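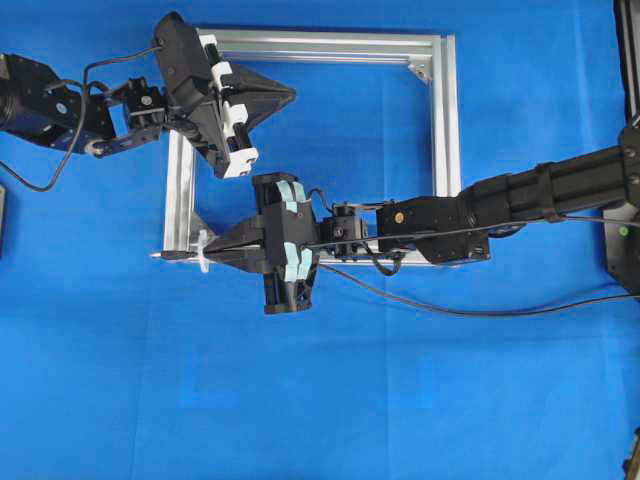
Can you teach a two-armed robot by showing it what to do, without writing a program for every move?
Mostly, if you have the patience to show it plenty of times. Our method at Seketti copies human demonstrations, and the current policy learned from 837 of them.

I've been living with this project since January, so forgive me for going on a bit! Hamidreza Taheri had the idea of training on short chunks of movement, a second or so each, and letting the two arms share one plan. Before that each arm had its own, and they kept getting in each other's way (I have the plots, they're grim).

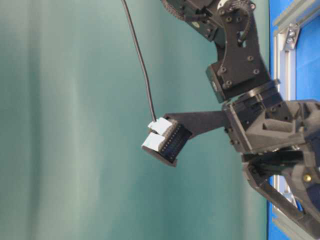 Then came the wrist views. Adding those to the overhead one took us from 322 good runs to 655 over the same set of trials, and I went round telling everyone, including poor Kourosh Ansari, who was on the phone. It still struggles when the starting position shifts a lot, so that's what I'm poking at next. If you fancy reading the draft, give me a shout and I'll send it over.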